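Home | Syllabus | Handouts | Labs | Contact

Handout 6: Sorting Small Recyclables by Hand
Materials Recovery, introductory section
Posted 4/24/24

Okay, so last time we got as far as the scale and then ran out of time, and I promised I'd write up the rest. These are pretty much my notes as I talk them, so forgive the rambling!

We start with cans because cans are easy to love. An empty aluminum drink can is light, it crushes with one hand, and a magnet won't pick it up. Food cans are mostly steel, and a magnet grabs those right away. Please do the magnet check every single time, even when you're sure. I've been sure and wrong (more than once, and in front of a class).

Now, crushed or whole? People get heated about this one. If everything goes in one mixed cart, a lot of programs would rather have cans whole, or only lightly dented, because a flat can travels down the line like paper does and ends up in the wrong bale. If your cans are kept separate from the start, crush away -- you'll fit far more in a bag. The town of Hestolwood collects them separately, so for our Hestolwood samples either is fine. Yaman is mixed collection. Write the town on your sheet before you sort anything.

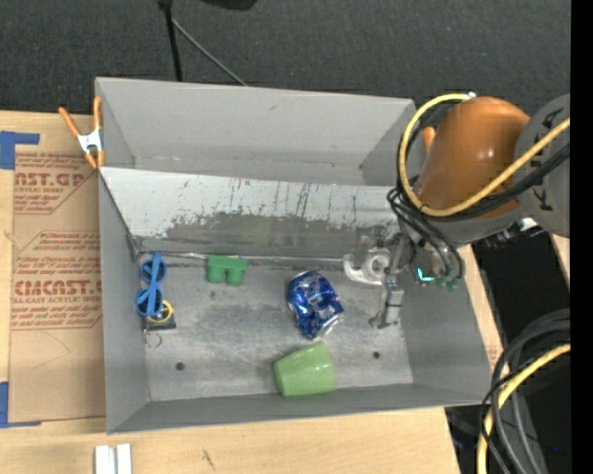
The other thing that changes with crushing is what you can't get at anymore. A whole can you tip upside down and drain. A crushed one can hold liquid in the folds, and that goes straight into your weight. Our October batch from Yaman came in at 610 grams on the first weighing, and I had people redo it after draining overnight. Almost 300 grams of that was soda. I felt silly for not catching it sooner!

So, the order for lab:

1. Tare the tray. Write the tare down.
2. Pull out anything that isn't a container (toys, cords, cutlery -- it all shows up).
3. Magnet check, then split steel from aluminum.
4. Drain upside down on the rack.
5. Weigh each pile and log it on the Comach sheet, column by column.

Gloves stay on for all of it. Torn aluminum is sharper than it looks, and the crease of a crushed can is where it likes to tear.

For reading, do the Avesik booklet up to page 123. You can skim the part on glass, we'll come back to it. Bring a pencil, too, as pens smear on the log sheets once your gloves are damp.

Recent handouts
Handout 5: Setting Up the Scale
Handout 4: Paper, Cardboard and the Greasy Pizza Box
Handout 3: What the Numbers on Plastic Mean
Handout 2: Reading a Town Collection Guide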